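Workshop notebook, bench 2
Sun 15 March

Came in alone in the morning because the building is quiet and I wanted to finish the table cover question before the new week begins. Writing everything down while I still remember it.

The old felt from Uvham is finished. It served us since August and it is now full of small holes and has a hard stain at the left corner, I think from glue. When you push a tool over it, the felt makes a fold, and then the next thing you put down is standing crooked. I took it off, shook it outside, and rolled it up. It is on the top shelf behind the paint cans. Please do not throw it away yet, I would like to cut it in pieces for the drawer bottoms.

Under the felt the table top is better than I expected. There are old scratches, but nothing that catches the fingernail. I cleaned it two times with warm water and a little soap and let it dry during coffee. Two screws of the back rail were loose, I tightened them. The third one turns without end. It needs a longer screw or a bit of matchstick in the hole. Not done today.

For the new cover I tried three cloths, in this order:

Gray canvas from Desteck. Strong, but it smells, and it slides on the table like on ice. Also the edge is not sewn and the threads go everywhere. No.

The brown blanket from the van. Too thick. A screwdriver disappears in it almost. No.

The tapestry with the Van Gogh print, Starry Night Over the Rhône. It was in the Lokelley box together with the curtain hooks, and I first took it only as a joke. But it lies flat after I pulled it by the corners, and it is big enough to cover the working part of the table. The cloth measures 221 cm on the long side, so there is enough to fold under at the back.

I was worried that the pattern is too busy. With so many blue brushstrokes and the yellow reflections going down through the water, I thought that small parts would be lost in it. With bigger tools there is no problem. Gray and silver things show very well on the dark blue. Where it becomes difficult is the yellow part, and I would not put brass screws there. Maybe we keep the small screws in a dish in any case, this we should have done already with the felt.

After that I put out the things for the bench so I could see how the cloth behaves when it carries something and when somebody leans on it.

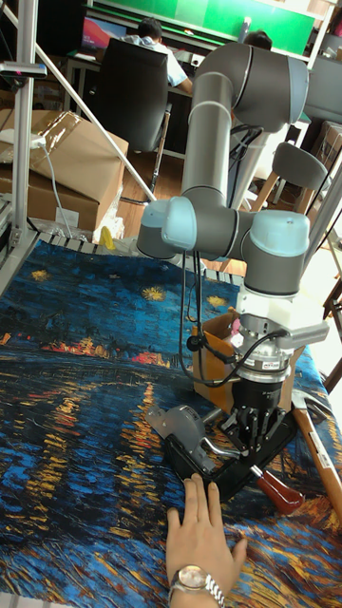 The power tool with the flat black base is the most useful one for testing a cover, because of this base. If the cloth has a wrinkle, the base rocks, and you feel it immediately in the hand. My method is simple: put the tool down, lay the other hand flat on the cloth in front of the base, and press a little to all sides. If the cloth moves together with the hand, it is not tight enough. At the first try it moved 12 mm toward me. Then I put double tape along the back edge and repeated. After the tape I could not measure a movement anymore, only the cloth stretches a bit, and it comes back.

I did not run the tool on the cloth and I ask that we do not do this. The cover is for laying out, cleaning and fitting. For real work on wood please use the board from the rack and put it on top.

Some smaller observations, not in order:

The screwdriver with the red-brown handle rolls less than on the felt. On bare table it rolls to the edge if you look away for a moment. On the tapestry it stays where I put it, also when I knock with the fist on the table. The clear yellow one I tried too, the same result.

The long wooden stick with the label does not have a good place. I had it along the right edge and it was in the way of my elbow all the time. It should go on the wall, two hooks are enough. The label must stay on the upper end so it can be read from the door.

The small cardboard box is good for waste and for nothing else. Twice I found a good bit in it. I suggest we write WASTE on the flap with a marker.

Light: the lamp on the left makes no reflection on the cloth, with the canvas it did a little. This is a plus for the eyes in the evening.

Cleaning: I vacuumed the cloth with the small nozzle, sawdust goes off well. Oil will be another story. I put one drop of machine oil on the back side of the corner, where it is not seen, and after some 12 minutes I washed it with dish soap. A shadow is left, light but visible. So we need a rag under everything that comes from the oil cabinet. I know that we say this always.

Cost: nothing for the cloth. The double tape was already here. If we want a second cover to change when the first is in the wash, Duggan has plain dark blue cotton by the meter, and I would take this and not another picture.

Also I corrected the drawer list. Number 113 is written for the sanding sheets, but inside are the spare base plates and one old cable. I moved the cable to the cable drawer and changed the label with pencil only, somebody should check if they agree before we print it.

Still to do:
longer screw for the back rail
hooks for the stick
dish for small screws, with a lid if possible
cut the old felt for drawers
look at the tape after one week, especially the left corner, there I had not enough and used two short pieces

Floor is swept, lamp is off. The wet rags hang on the heater, please take them down when they are dry.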